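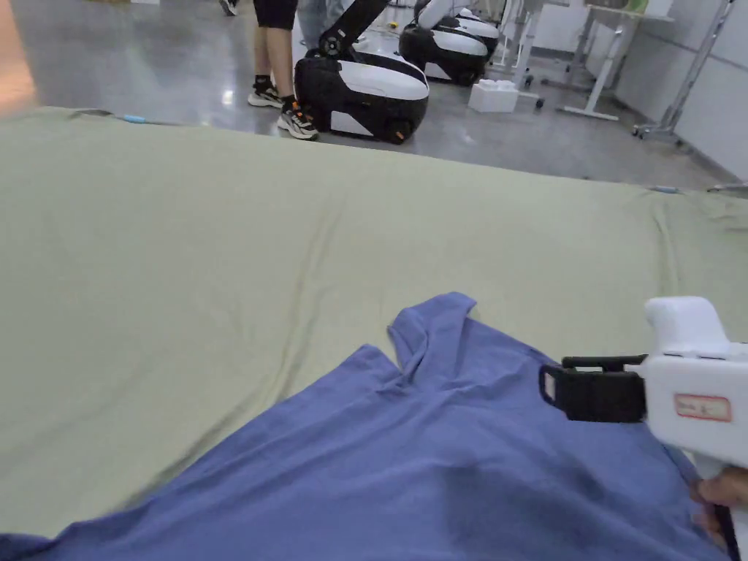 According to Brater, the number plate cameras in Marnau were put up to find stolen cars and had no other use when the town approved them. That was the first answer we got in our interviews, and we put it at the start of this report because the rest of our work was a check on it.

Student project report
License plate records in Marnau: who can look, and for how long
Submitted Friday, July 26, 2019

1. Background

Marnau has 3 fixed cameras that read license plates. One is on the bridge road, one is at the north exit and one is by the freight yard. They are run by Lodus, a private company, under a contract with the town. Each time a car passes, the system saves the plate, the time and the camera location. Police staff can then search the records from a desk.

We chose this topic after a class unit on public records. The question was simple. What happens to the records of drivers who are not suspected of anything?

2. What we did

We asked the town for three things: the contract, the written policy on searches, and the search log for one year. The contract came in nine days. The policy came with it. The log took much longer and we had to narrow the request once, leaving out the case notes. What we got in the end was a spreadsheet with the date of each search, a reason code and a department code. Officer names and plates were removed.

We also did two interviews, with Brater and with Kwak. Both were told the questions ahead of time. Neither was recorded, so we worked from notes that two of us took separately and compared the same day.

3. Results

The log has 1,780 searches. Of these, 1,143 carry the code for a stolen vehicle or a stolen plate. Another 368 are coded as other criminal inquiries. The remaining 269 have a blank reason field or the code "general."

The policy says every search must have a reason. It doesn't say who checks this. There is no entry in the log that shows a search being refused or reviewed, but the spreadsheet may have no column for it, so we don't draw anything from that.

On storage, the contract and the policy disagree. The contract lets Lodus keep records for twelve months. The policy says six months, "unless needed." Kwak told us that the longer period is the one in use, and that the policy was written before the contract was renewed. We asked the town clerk's office to confirm this in writing and have not had a reply.

Department codes were harder. Five codes appear in the log and the key we received explains four of them. The fifth, 07, is attached to 22 searches. Kwak thought it might be the parking office. Brater did not know.

4. Problems

We lost almost two weeks on the log request. We should have asked for the column headings first and then written the request to match them.

Our first count was wrong. The file repeated its header row on every page, and those rows were counted as searches. The numbers above are from the corrected file, counted twice.

We can't say if the 269 searches were improper. A blank field could mean somebody was in a hurry.

5. Next steps

The contract comes up for review in August. We plan to send our table to the town before then, with the question about code 07 and the question about the storage period. If a reply comes, it will be added as an appendix.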